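Hausregeln fürs Handgreifer-Aufnehmen, zweiter Anlauf

So. Endlich mal aufschreiben, was ich seit Wochen auf Zetteln habe. Die erste Fassung der Regeln war 9 Seiten lang, hat keiner gelesen, ich am Ende auch nicht mehr. Die neue passt auf 2. Hängt jetzt am Schrank neben der Tür.

Kurz zum Stand: wir nehmen bei Aker weiter Demonstrationen mit den Handgreifern auf, Stofftiere, Lappen, Kleinkram, alles was weich ist und sich blöd verhält. Ziel sind 1.000 brauchbare Durchgänge bis Dezember. Brauchbar ist dabei das Wort, um das sich alles dreht. Was heißt das denn. Nkechi und ich haben uns da am Dienstag fast eine Stunde drüber gestritten, freundlich, aber laut.

Ihr Punkt: ein Durchgang ist brauchbar, wenn Anfang und Ende stimmen. Mein Punkt: ein Durchgang ist brauchbar, wenn jemand in einem halben Jahr noch versteht, was da passiert. Mit vollständigem Protokoll und allem. Wir haben uns dann auf beides geeinigt, also natürlich auf mehr Arbeit.

Regel eins. Anfangsstellung. Greifer offen, Finger auf der Platte oder knapp drüber, Objekt vor einem und nicht schon halb zwischen den Backen. Klingt banal. Wird dauernd vergessen. Man hat den Greifer in der Hand, man will loslegen, und zack fängt die Aufnahme mitten in der Bewegung an. Solche Dateien fliegen bei uns raus, ohne Diskussion.

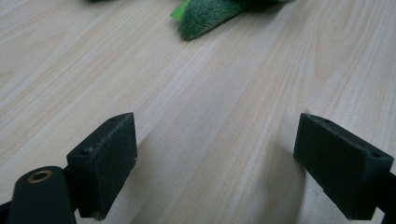 Backen offen, das grüne Plüschding liegt noch weiter hinten. So mag ich das.

Regel zwei. Tisch frei. Und zwar frei in dem Sinne, dass nur drauf liegt, was im Ablauf vorkommt. Keine Kaffeetassen, keine Schraubendreher, keine Zettel mit meiner Schrift. Ich hatte im Frühjahr eine ganze Serie, in der ein Inbusschlüssel rumlag, mal links, mal rechts, mal weg. 63 Durchgänge. Hab ich alle nochmal gemacht, abends, mit sehr schlechter Laune.

Regel drei, die Unbeliebte. Backen anschauen vor jeder Serie. Die Beläge fusseln mit der Zeit, gerade an der Oberkante, und irgendwann greift man nicht mehr mit dem Belag sondern mit dem Flusenrand. Ab wann tauscht man? Hugo sagt, sobald man es sieht. Dann tauschen wir allerdings ständig. Ich sage: solange die Innenfläche noch gleichmäßig ist, bleibt der Belag drauf, aber der Zustand kommt ins Protokoll. Ein Wort reicht. "Fusselig". "Neu". "Kante hin". Bitte keine Romane.

Dazu gehört auch: Schrauben prüfen. Mit dem Finger an der Backe wackeln, wenn was nachgibt, nachziehen. Buchsen auch, die sitzen in den Armen und man merkt Spiel erst wenn es schon nervt. Dauert keine Minute. Hugo Echevarría hat mir dafür einen kleinen Ablauf geschrieben, den er früher in Pinov benutzt hat, den hab ich fast wörtlich übernommen. Danke nochmal.

Regel vier. Benennung. Datum, Kürzel, Objekt, laufende Nummer, fertig. Keine Umlaute, keine Leerzeichen, kein "neu_neu_final". Ich schreibs hier hin weil ich selbst der Schlimmste bin. Wer einen Durchgang verwirft, löscht ihn nicht, sondern verschiebt ihn in den Ordner mit den Verworfenen und schreibt den Grund dazu. Verworfene sind wertvoll, da steht drin, was wir falsch machen. Oder wo die Regel Quatsch ist, kommt auch vor.

Die Frage nach dem Grund hat übrigens mehr gebracht als alles andere. Vorher stand da überall "schlecht". Jetzt steht da "zu früh losgelassen" oder "Objekt verrutscht vor Start". Damit kann man was anfangen! 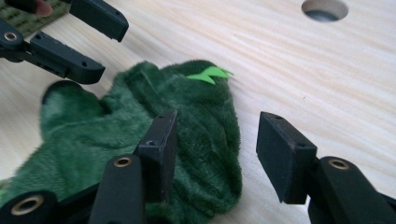
Regel fünf ist die, an der ich am längsten gesessen hab: zwei Greifer, eine Platte. In keiner Anleitung, die ich finden konnte, stand dazu was Vernünftiges. Die Ogbonna-Leute haben ein internes Papier, das mir Nkechi Isah mal gezeigt hat, da geht es aber um feste Arme mit Schutzzaun, das hilft uns am Tisch wenig. Also selbst überlegt. Jeder Greifer kommt von seiner Seite und bleibt erstmal dort, einer von vorn, der andere zum Beispiel von links oben, so wie hier am Plüsch, und beide bleiben offen, bis klar ist, wer zuerst zufasst. Wer zuerst zufasst, wird vor der Serie festgelegt und aufgeschrieben. Nicht währenddessen mit den Augen verhandeln, das sieht man in den Daten nachher als komisches Zögern und keiner weiß warum. Finger der bedienenden Person gehören an den Greifer und nicht zwischen die Backen, auch nicht kurz, auch nicht um nur schnell was geradezurücken. Wenn was geradegerückt werden muss: abbrechen, ablegen, rücken, neu starten.

Ja, das kostet Zeit. Ich weiß. Hab das auch schon zu hören bekommen.

Regel sechs. Weiche Sachen haben keine Sollage. Bei einem Klotz kann ich eine Markierung auf den Tisch kleben und der liegt immer gleich. Stoff nicht. Wir hatten anfangs versucht, Plüsch vor jedem Durchgang in dieselbe Form zu drücken, das war albern und hat auch nicht geklappt. Jetzt gilt: fallen lassen aus Handbreite, liegen lassen wie es liegt. Einzige Ausnahme ist, wenn das Ding über die Kante hängt oder in einer Bohrung festsitzt – dann nochmal. Falten sind erlaubt. Falten sind sogar erwünscht, davon sollen die Modelle ja lernen.

Da kam natürlich gleich die Frage, ob man dann nicht wenigstens beim Licht streng sein muss. Jein. Gleichmäßig ja, identisch nein. Rollo halb runter, Deckenlampe an, und wenn draußen ein Gewitter aufzieht ist es halt dunkler und man schreibt es dazu. Was ich nicht will: Taschenlampe am Tischrand, Schreibtischlampe die mal jemand umdreht. Harte Schatten, die von Durchgang zu Durchgang springen. Eigene Schatten von den Backen sind ok, die gehören dazu.

Regel sieben. Pausen. Nach einer halben Stunde wird die Hand müde, das merkt man selber kaum, aber die Bewegungen werden eckig. Wecker stellen. Wechseln. Wer allein ist, macht so lange die Benennung sauber, siehe Regel vier, da gibts immer was.

Was noch fehlt und was ich nicht kann: eine ordentliche Regel dafür, wann eine ganze Serie zu verwerfen ist. Einzelne Durchgänge, gut, das kriegen wir hin. Aber wenn sich am Ende rausstellt, dass eine Backe die ganze Zeit leicht verdreht war? Alles weg? Behalten und markieren? Nkechi ist für behalten, Hugo für weg, ich schwanke je nach Uhrzeit. Im Moment behalten wir, mit dickem Vermerk, und trennen beim Export. Obs sinvoll ist, sehen wir später.

Und dann noch die Sache mit Flaltcombe, da hatten drei Leute per Mail nachgefragt. Nein, wir übernehmen deren Protokollformat nicht. Zu viele Pflichtfelder. Wenn ein Feld Pflicht ist und man weiß nichts, dann trägt man Unsinn ein, das hab ich oft genug gesehen (und gemacht). Bei uns sind vier Felder Pflicht: wer, was, Zustand der Backen, Ergebnis. Rest freiwillig. Lieber ein leeres Feld als ein gelogenes.

Wer die zwei Seiten haben will, schreibt mir, ich schick das PDF rum. Dürft ihr kopieren, ändern, über die Tür hängen. Nur bitte Bescheid geben, wenn ihr eine Regel streicht und es läuft trozdem. Dann streich ich sie auch.

Muss los, Zug.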